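The Two Grippers of Counter Four
How a small kitchen automation shop chose the hand that would hold the coffee

If you want to start an argument at Beltirus, you don't bring up money or politics. You bring up fingers. Everybody in the place has an opinion on fingers, how long they should be, whether they should be hard or soft, whether they should close straight in like a vise or swing in like a pair of salad tongs, and once you've got two people going on the subject you might as well go make yourself a sandwich, because you'll have time.

I went there to write about kitchen helpers, the kind of machine that might one day fix breakfast for somebody whose hands shake. What I ended up with was a long and very happy afternoon (and then a second one, and a few phone calls) on the question of which gripper ought to go on the end of the arm.

There were 2 candidates. The first, which had been on the arm when I met it in August, was called the Plarken, and it had soft rubbery fingers that bent around whatever they touched. I loved it right away. It would pick up a peach! It would pick up a sock, a sponge, a rolled napkin. Souad Filali, who runs the testing, let me hand it things out of my purse, and it took my glasses case as politely as a waiter.

The second was the Zendutora, a plain parallel gripper with stiff black fingers, and I'm afraid I didn't warm to it at first. It looked like something off a forklift.

"Wait until we pour," Souad told me.

Pouring is a funny thing. You and I do it half asleep. But the weight moves while you're doing it, sliding toward the lip, and the hand has to hang on without letting the cup roll. The soft fingers, it seems, were a little too willing to go along. Souad showed me her log from the August trials, where the same note came up again and again in her small square handwriting: cup turned in grip. Over 410 pours the soft fingers had let a cup twist often enough that she'd stopped writing it out and just put a letter T.

The stiff fingers had their own troubles. Thin plastic flexes when you squeeze it, and a gripper that doesn't feel much can squeeze a good deal. Amr Erraji, who handles the controller side of things, spent most of a week bringing the closing force down by small steps until a clear plastic cup would stay put without going oval. He told me about this the way other men tell you about a fishing trip. He also moved the cable twice, and he still isn't pleased with it.

Then there's the matter of where to look from. The team tries everything with 2 cameras, one up high, about where a cook's eyes would be, and one small one riding at the wrist. Ismail Hegazy, who joined from a packaging firm, was all for the high view alone. It sees the counter, the bowl, the cup, the whole job laid out like a place setting. But tip a cup far enough and its own side gets between you and what you'd like to know. Ruxandra Vasiliu held out for the wrist camera, which goes wherever the gripper goes and looks right down among the beans — fine for judging how they're heaped, and not much help in telling you where the bowl has gotten to.

They went back and forth on it over lunch, over coffee, and once in the parking lot while I was trying to say goodbye. In the end the arm got both. The high camera finds the bowl and lines things up, and the wrist camera takes over for the tilt. Ismail says he was persuaded. Ruxandra says he was tired.

As for the fingers, Souad gave each gripper a final run of 10 pours with the same cup, and the forklift won. The Plarken has gone to a shelf by the window until the team gets to fruit, and I made a point of visiting it on my way out. I still think it has the nicer manners.

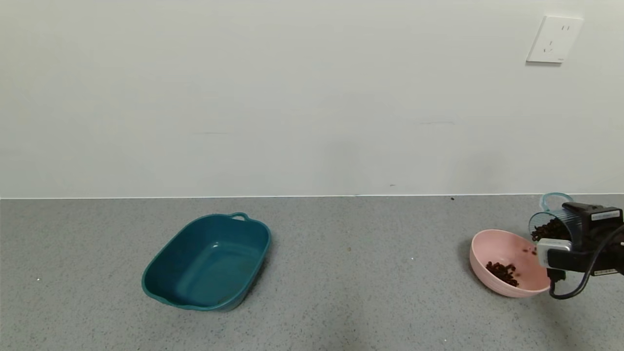 Coffee beans and a clear ribbed cup held over the speckled counter, first from the high camera, then from the wrist.

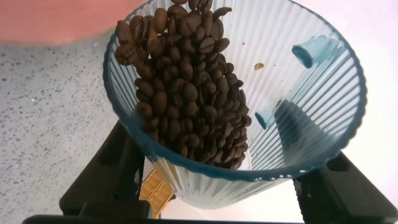
Soledad Hutchins
Contributing Writer, Home and Workshop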